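Harvest Suppers and House Names: Some Customs of the Imrie Valley

7 Jun 2024

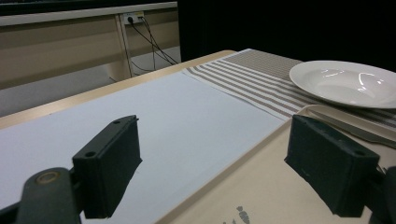 Readers of this blog will know that I have written at some length on the naming of children in the Imrie valley. Several correspondents have since asked for an account of the other naming custom observed there, that of the house, and of the supper at which the name is given. The present post is intended to meet that request. It draws upon two visits, the second of them made this April, and upon the parish papers held at Nallico.

A house in the upper valley does not receive its name when it is built. It is known for its first year by the name of the field on which it stands, and letters are addressed accordingly. Only after a full harvest has been gathered may the household give the supper, and only at the supper may the name be spoken. A family that moves into an older house keeps the name already given, although it is usual to hold a smaller meal, known as a borrowing, at which the neighbours formally lend the name to the new occupants. I attended a borrowing in the village of Misilel and found it a quiet and rather touching occasion. The name is said three times by the oldest person present and once by the youngest, after which everyone eats.

The supper itself follows a settled order. The guests arrive before dusk and wait outside the gate until they are called. They are called by household and not by person, beginning with those who live furthest away, so that near neighbours may stand in the lane for a considerable time. It is thought poor manners to remark on this, whatever the weather. Each household brings one loaf and one stone. The loaf is put on the table, and the stone is laid beside the threshold, where it remains. At the older farms these stones have formed a low bank on either side of the door, and at one of them, above Nonwood, I was shown a bank of 44 stones which the present occupants take care to keep free of moss.

The dishes vary from one end of the valley to the other. In the lower villages the chief dish is mutton cooked with barley, served from a single pot. Higher up, where barley does poorly, its place is taken by a thick soup of dried peas, followed by a baked pudding of milk and plums. Salt is not placed on the table until the name has been given. The bread is broken by hand throughout the meal, even in households which would use a knife on any other evening.

The names themselves deserve some attention. Visitors often assume that they describe the setting of the house, and a few of them do. The greater number, however, refer to something that took place during the first year of residence. A house may be called Late Calving, or Two Frosts, or The Lost Ladder. I have seen a house called Aunt's Opinion, and was not offered an explanation. The name is expected to be truthful, and guests who know of a more suitable event are at liberty to propose it before the salt is brought in. Such proposals are sometimes accepted. Once the salt is on the table, no further suggestion may be made.

As to the age of the custom, I am obliged to be cautious. A local booklet gives the date of the first supper as 1281, on the strength of a single line in a charter concerning the payment of bread at a gate. I have read the line in copy and do not consider that it will bear the weight placed upon it. Bread was paid at a great many gates. The earliest entry in the Nallico papers that plainly describes a naming supper is much later, and records chiefly that the pudding was burnt. The stones are not mentioned at all until later still, and it may be that they began as a separate practice which became attached to the supper over time.

The custom declined when the upper farms were given up, and for a long period it was kept only in Misilel. It has since been taken up again in most of the villages, with some alterations. Households in rented property now hold the supper with the consent of the owner, and at Nonwood the calling at the gate has been shortened for the benefit of elderly guests. Opinion on these changes is divided. The older residents with whom I spoke were in general less troubled by them than the younger ones.

Those wishing to attend a supper should understand that invitations are given by the household alone and cannot be requested. A borrowing is less strict in this respect, and a visitor staying in the village will often be included. A loaf should be brought in either case. The stone is expected only of residents, and a visitor who brings one will find it politely returned at the end of the evening.

I hope to deal with the winter visiting customs of the lower valley in a later post. Corrections to the account given here, particularly as regards the order of calling at Nallico, will be gratefully received.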